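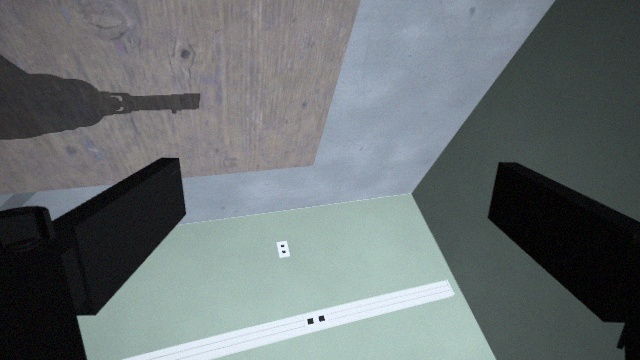 Two-Arm Assembly Examples: Frequently Asked Questions

What is being collected?
Rarix gathers examples of two robot arms working at one table, all in simulation. Each example is a full attempt at a task, stored as camera views, joint positions and gripper commands. The learning system trains on these.

How many examples are there?
The current release has 3564 attempts. Of those, 1396 have been checked by a person. The rest carry only the automatic label.

Which views do I get?
Every attempt comes with room views and a view looking out past the gripper fingers. The gripper view often shows only table, floor and wall while an arm is on its way somewhere. Please leave those stretches in. A system trained only on close-ups tends to do badly when the part is out of sight.

Why are there shadows?
The lights are moved between attempts, so the arms throw shadows on the table, the floor and sometimes the walls. You can turn shadows off in Plorko, our replay tool, but the training set is always exported with them on.
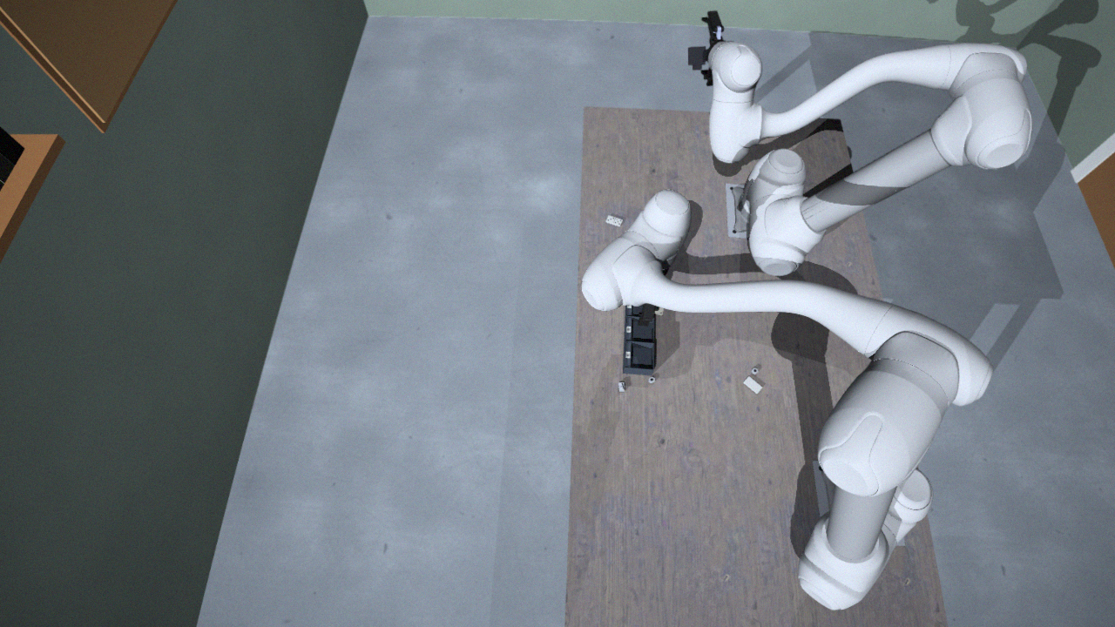 Where do the parts start?
The small parts are spread over the tabletop, and their positions change from one attempt to the next. The arm bases stay where they are.

Do both arms have to move?
No. One arm may wait while the other works. Waiting is recorded like any other action - the system has to learn when to hold still.

Are failed attempts kept?
Yes, in a separate folder. A dropped part counts as a failure only if it isn't picked up again within 24 seconds. Attempts where the arms touch each other are removed.

Can I contribute my own?
Yes. Record at least 5 attempts of the same task, run the Teuber checker on them and upload the folder. We reply by email, usually within the month.

Should I start with the grippers open?
Yes, both of them, and clear of the table. Attempts that start with a closed gripper are sent back.

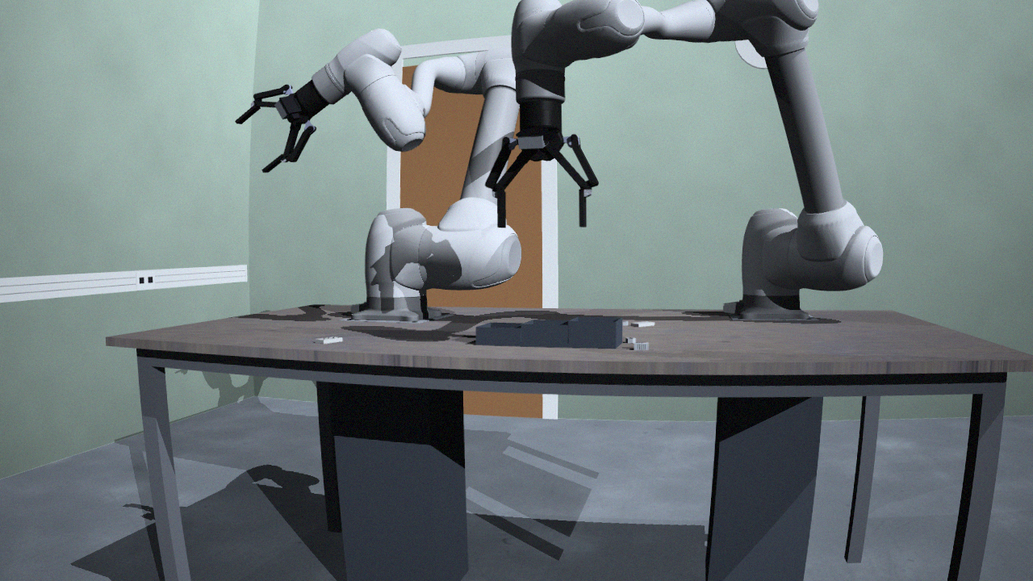 Toler wrote to ask whether the open-gripper rule also applies to attempts resumed halfway through, where one arm may already be holding a part. It does not. Mark those as resumed in the upload form and they will skip that check.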